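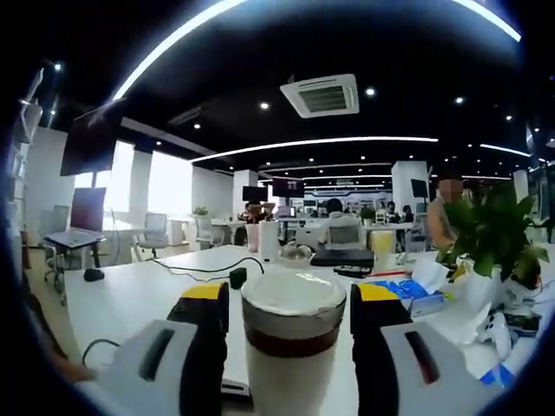
Wiebke Mühlbauer demande si le décalage de la largeur de pince existe aussi quand on rejoue l'épisode sans le filtre, parce que chez elle tout est propre côté IMU et elle ne voit pas pourquoi il faudrait recalibrer.

Alors oui, j'ai testé, et c'est pareil ! Je reprends depuis le début, ticket ouvert le 12/08/2026 sur Kilevura, module de relecture. Quand les doigts se ferment sur un gobelet, la largeur estimée continue de descendre dans le log alors que sur l'image ils sont déjà contre la paroi. Décalage constant : 480 ms. Du coup la politique apprend à fermer trop tard, et le simulateur, lui, écrase tout ce qu'il attrape (le pauvre).

Ce que j'ai déjà essayé :
– repasser de Fliron 25 à la version d'avant : aucun changement
– couper le lissage de la pose : trajectoire plus nerveuse, même retard
– vider le cache des vidéos et relancer l'indexation : rien non plus, et une pause café bien longue

J'ai ensuite soupçonné les horodatages. Le flux vidéo est daté à l'arrivée sur le disque, la largeur est datée à la capture, et le script d'alignement prend les deux comme si c'était la même horloge... J'ai mis un moment à le voir, le champ s'appelle « stamp » dans les deux fichiers. 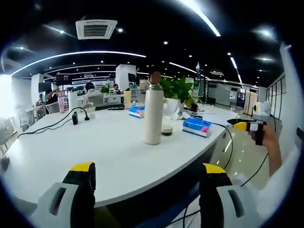
Réponse d'Abdelghani Metwally : attention, si tu corriges seulement l'offset global, tu vas casser les sessions à deux pinces, chaque flux a son propre tampon. Regarde buffer_depth dans la config Hillent, chez moi il était resté à 30.

Bien vu, merci ! Il était à 30 chez moi aussi – je ne l'avais jamais touché, celui-là. Je l'ai descendu à deux et j'ai ajouté un offset par appareil dans le fichier de session, lu avant l'alignement. J'ai relancé la conversion sur 55 épisodes, une seule pince pour commencer.
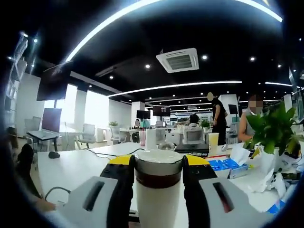
Le retard a disparu sur tout le lot, sauf un épisode où le premier paquet est daté à zéro (celui-là, je l'écarte à la main en attendant mieux). Reste à vérifier les sessions à deux pinces, et à voir si Najafi relit correctement le nouveau champ, vu qu'il ignore en silence ce qu'il ne connaît pas. Je pousse le correctif sur la branche de test ce soir, je laisse le ticket ouvert.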